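Workshop tips from the Jarkberg robotics club: the sorting bin

Page last changed 28 June 2026

Our club has a student project where the arm must pick mixed objects from one half of a bin and put them in the other half. I am asked often by new members how we set up the bench, so I write down the tips which saved us the most trouble. Many of them are useful at home too, if you work on a table which must stay nice.

Fix the bin before you do anything else. A bin that moves by the width of a finger will spoil a whole afternoon of picking. We use ordinary spring clamps, one on each side. Put them on with the arm switched off, and then drive the arm slowly once around to see that it does not touch the handles.

Do not be too kind in the choice of objects. In May we practised only with toy blocks, and everybody was very content until the first soft can came. Now we take things from the drawer at home: something round, something clear, something flat with holes, something which is dented. Clear plastic is the hardest for us. If you have an empty tape dispenser, keep it, but one with the roll still inside is also good.

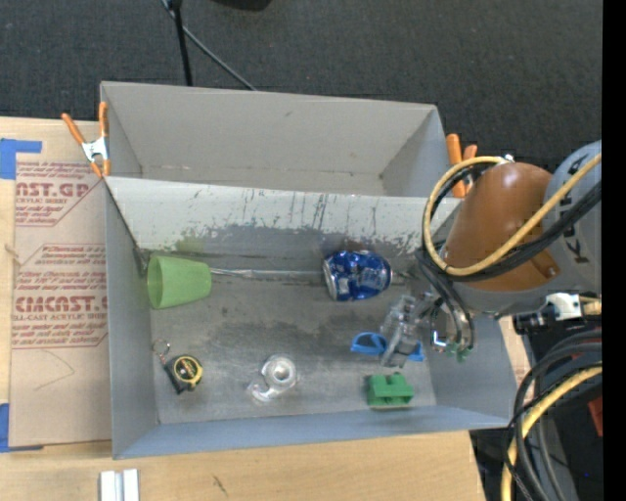 Practice bin with the cup, the can, the tape measure and the rest in the front half.

Lay objects on their side from time to time. A cup which stands is easy, a cup which lies is a different task, and the students should write it in the log as a different task. Our log is a paper notebook. The team Ovus is now at pick number 1343 and the team Laltby has 2490, but they started earlier.

Tie the hoses and cables with some slack. Move the arm to its farthest corner first, then close the ties. Hook-and-loop straps are better than plastic ties, you will open them again next week anyway.

Cleaning: warm water, a drop of dish soap, a soft cloth. Wipe the bin when the arm is parked and never with a scouring sponge -- it makes the plastic dull. Old scratches we leave as they are.

For acrylic sheet, leave the paper on as long as possible. You can draw your cutting lines on it with pencil. If the paper has become too sticky with age, a hair dryer on the low step helps to loosen it.

Small parts go in jam jars with the name of the team on the lid. A set of 300 screws in one box looks tidy for one evening only.

Thanks to Meinrad Sutter for the tip with the hair dryer. Corrections to my English or to the tips can be put in the club letter box.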